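2020-05-27

Sigo con la revisión de la instalación eléctrica del piso. Anoto lo de esta mañana antes de que se me mezclen los circuitos.

Desconecté el general a primera hora y fui cerrando los automáticos uno a uno con todo desenchufado. El diferencial aguantó con los cinco circuitos conectados. Después fui añadiendo cargas: frigorífico, termo, lavadora. Saltó con la lavadora en fase de calentamiento, igual que la otra vez. Con el programa frío no salta. La resistencia es la primera sospechosa; medí el aislamiento entre un borne y el chasis y la lectura bajaba a medida que la dejaba más tiempo conectada. Pendiente de pedir el recambio a Turnico, si es que sirven en estas semanas.

El circuito de tomas del despacho es otro asunto. Es una sola línea de 2,5 mm² con automático de 16 A, y de ella cuelgan el despacho entero y el pasillo. Cuando lo cablearon en octubre, Rónán Geraghty me dijo que sobraba sección para ordenadores y lámparas, y tenía razón mientras no hubiera calefactor. Hoy he apuntado los consumos con el medidor intercalado:

Equipo de sobremesa con las dos pantallas: 195 W.
Lámpara y cargadores: 90 W.
Calefactor en la posición baja: 1.115 W.
Calefactor y ventilador de apoyo: 1.252 W.

La línea lo soporta de sobra. El punto débil es la regleta, que lleva años debajo de la mesa y cuya clavija quedaba floja en la base de la pared. Desmonté la base. Un borne estaba a medio apretar y el aislante del neutro tenía el borde tostado en unos milímetros. Corté, pelé de nuevo, apreté y volví a montar. No he cambiado el mecanismo porque las pinzas conservan presión, pero lo dejo apuntado para la próxima compra.

Regla que me pongo desde hoy: el calefactor va directo a la pared. La regleta queda para electrónica y lámpara. Tampoco encadenar una regleta con otra, cosa que tenía hecha en el pasillo y que he deshecho. El router va ahora con alargador propio, más corto, por detrás del zócalo.

Al mediodía llamó Drahomíra Havlíček por lo del cuadro de su taller. Tiene un diferencial de 300 mA para todo y quiere saber si basta. Le dije que para las tomas necesita uno de 30 mA y que el de 300 protege frente a incendio, con suerte, y no a quien toca un chasis derivado. Quedó en mandarme el esquema. Aisling Mac Mathúna le ha recomendado un cuadro completo de Breturov; no conozco la gama y no opiné.

Por la tarde, etiquetas. He numerado los automáticos del C1 al C5 y he pegado la lista en el interior de la tapa. El C4 venía marcado como cocina y alimenta el baño. Corregido. El pulsador de prueba del diferencial dispara a la primera. Lo probaré una vez al mes y lo apuntaré en este cuaderno.

Queda por hacer: resistencia de la lavadora, tapa ciega de la caja del pasillo (la rosca está pasada), medir la toma de tierra con el aparato que me presta Amos Begay y tirar la regleta vieja del trastero, que tiene la manguera rígida y agrietada junto a la clavija.

Tres fotos:
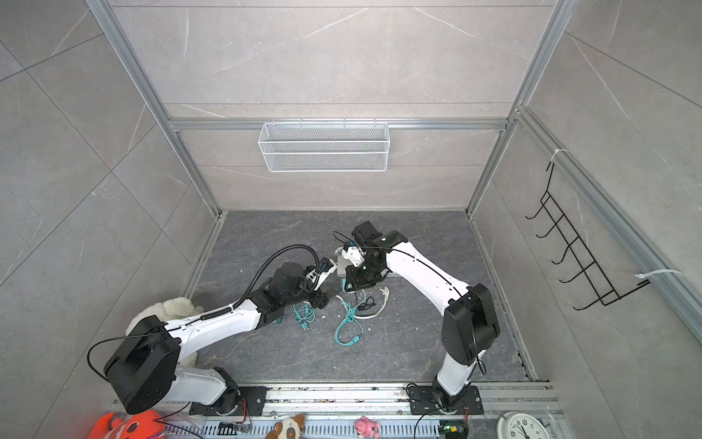
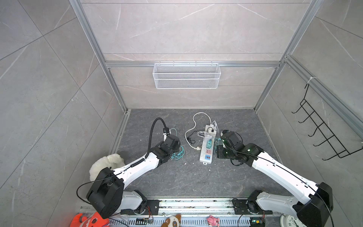
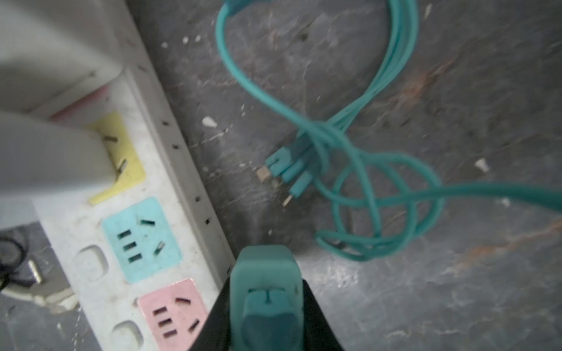 En la última, regleta blanca con polvo y roces, con tomas en amarillo, azul claro y rosa.

¿Cuánta potencia admite una regleta doméstica de 16 A?

A 230 V son 3.680 W sumando todo lo que tenga enchufado. Manda siempre el valor marcado en la propia regleta, que a veces es de 10 A y deja el máximo en 2.300 W. Para cargas de calefacción durante horas prefiero la toma de pared, porque el calor se acumula en los contactos aunque no se llegue al límite.

Mañana, la tapa del pasillo. El termo se queda apagado esta noche para ver si el diferencial pasa doce horas sin disparar.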